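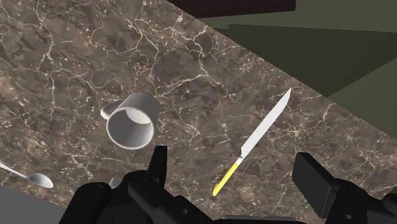
Figure 1. Brown marble-patterned counter with pale veins, and a mug.

Handout 3: Natural Stone in Home Kitchens
Conbridge Evening School, Household Materials
Instructor: Birgit Rathjen

Last week we finished wood and laminate. This handout covers stone. Bring it to the next class along with your acid test sheet from May.

What marble is

Marble starts as limestone. Under heat and pressure the grains of calcite grow into one another and lock together. Pure calcite is white. The gray, brown, green and pink in commercial marble come from clay, iron minerals, graphite and other material that was in the limestone to begin with.

Veins form in more than one way. Some are thin layers of impurity that were folded and stretched. Others are cracks that later filled with calcite carried by water. The second kind often branches and rejoins. A filled vein may be as strong as the rest of the slab or it may be the place where the slab breaks, and you can't tell which by color. Tap testing is covered in Handout 4.

Trade names

Sellers use the word marble loosely. A slab sold as marble may be limestone, dolomite or serpentine. Printed and molded surfaces also copy the pattern. Ask for the mineral name and ask for it in writing.

Hardness and acid

Calcite is 3 on the Mohs scale. A steel knife will scratch it. Quartz is 7, and so is a lot of ordinary grit, so sand on the bottom of a pan will mark a marble counter.

Acid is the bigger problem in a kitchen. Lemon juice, vinegar, wine and tomato all react with calcite and leave a dull spot called an etch. An etch is damage to the polish. It is not a stain, and a sealer will not prevent it. Students mix these up on the exam every term.
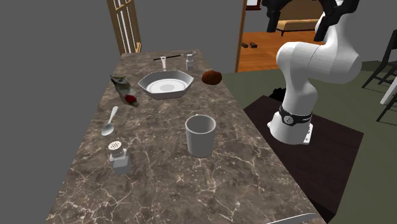

Figure 2. Counter with cup, salt shaker and spoon.

Table salt won't etch marble the way vinegar does, but salty water can soak into the pores, and when it dries the crystals push on the stone from inside. Builders call this salt decay. It matters more outdoors and in cellars than in a kitchen. Wipe up spilled salt dry, then use a damp cloth.

Sealing

Most sealers for stone soak in and slow down water and oil. To check one, put a few drops of water on the surface and come back later. If the stone has darkened under the drops, reseal. Test a hidden corner first - Adom Appiah will show the class samples where this step was skipped.

Cleaning

Use a neutral cleaner and a soft cloth. Avoid vinegar, scouring powder and bathroom descaler.

For next time

Read the Scanlon notes on granite, sections 2 and 3. Lab partners stay the same, except that Barbara Szewczyk moves to Theophilus Tetteh's table. The written test is out of 100 and the passing mark is 70.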